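**Open day at Cevgate – a thread, because I have been talking about it at home since Saturday and my family has asked me to put it somewhere else**

**1/** So Cevgate, the electronics recycling place out past the Flinstead bus garage, opened its doors to anybody who signed up in July. I signed up the minute I saw it. I have been fixing computers on my kitchen table for years and I wanted to see what a robot makes of the same mess of cables I swear at.

**2/** I'd pictured something behind thick glass, going a mile a minute. Instead it was a friendly workshop with a bench you could stand near, and the old desktop they were working on could have come out of any school office I ever carried one out of. I felt right at home before I'd even gotten my coat off!
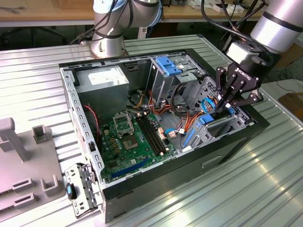
*Going in at the drive bay end. Power supply in its corner, memory slots empty.*

**3/** Our guide was Thaís Sampaio, and she was wonderful – patient with the kids, patient with me, and I ask a lot of questions. She told us the project is called Coutinho and the aim is to take computers apart gently enough that the good pieces can be used again. Shredding is quick, she said, but a shredder can't hand you back a working hard drive.

**4/** What I hadn't thought about is how little two computers have in common once the side comes off. A screw is a screw, fine. But cables go wherever the last person stuffed them. A car factory robot meets the same door all day long. A robot in a recycling shop meets whatever people in Flinstead had in their closets. Thaís said they have 100 old machines set aside just for practice, and I believe every one of them is a surprise.

**5/** I asked what the hardest part was, thinking she'd say the tiny screws. Nope – cables! They flop. You move one and three others come along with it. (Anyone who has ever tried to get a string of holiday lights out of a box will be nodding right now.) I found this very comforting, as somebody who has lost whole evenings to a SATA lead.

**6/** I also liked that people are still very much in it, hands and tools and all. I had somehow come in expecting a room that ran itself, and I went home much happier with what I found. 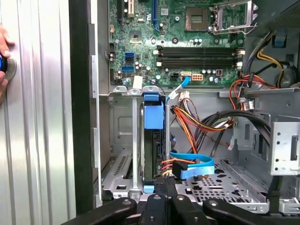 Žofie Bartoš: Did they say anything about jobs? My brother does teardown by hand over in Destadbridge and he can empty a tower in 5 minutes flat. I can't see a robot beating that any time soon.

**7/** Žofie, I asked nearly the same thing! Thaís was straight about it. A practiced person is faster today, and by a lot. What she hopes to hand over is the part that wears out your wrists, the same tug and twist all shift long, and she'd like people to keep the sorting and the deciding. Whether it works out that way I couldn't tell you, and to her credit she didn't promise. Your brother sounds like he should be giving the tour.

**8/** A boy next to me wanted to know if it could put the computer back together again. Big laugh from the grown-ups, but Thaís took it seriously and said assembly is a question they get from visitors all the time, and that she'd love to have an answer in a few years. He looked satisfied. I hope he comes back and checks.

**9/** One more thing for my fellow tinkerers. I got quite absorbed in the little blue plastic latches on the drive cage. I've broken plenty of those with my own two thumbs, so watching a metal hand go anywhere near them had me holding my breath like it was the last minute of a ball game.

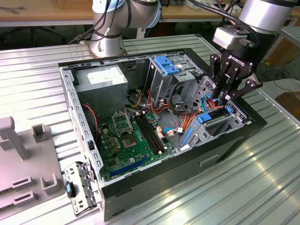 **If you want to go**

**10/** The next open day is Tue 10 August, and it's free, but you do have to sign up at the front desk or by phone. Groups are small. Wear closed shoes (they mean it, a lady in sandals had to borrow some boots) and take the side entrance, the front one is for trucks.

**11/** Bring an old computer if you have one! They had a drop-off table by the door and they're hoping to collect 800 machines by the end of the year. Take your own files off first, please. I brought two towers and a laptop and got a sticker, which is now on my toolbox.

**12/** Get a spot near the drive bays if you can. The farther you stand, the more it all looks like one big knot, and close up you can pick out what goes where – the power wires, the data cable, the plug at the back of the drive. 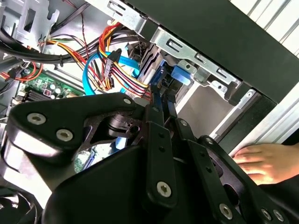
*Right in among the cables, gripper on one side and a hand on the other.*

**13/** Thank you to Thaís and everyone at Cevgate for putting up with me well past the end of the tour. I'm planning to go again on the tenth if my sister will swap shifts, so say hello if you see somebody blocking the view with a notebook.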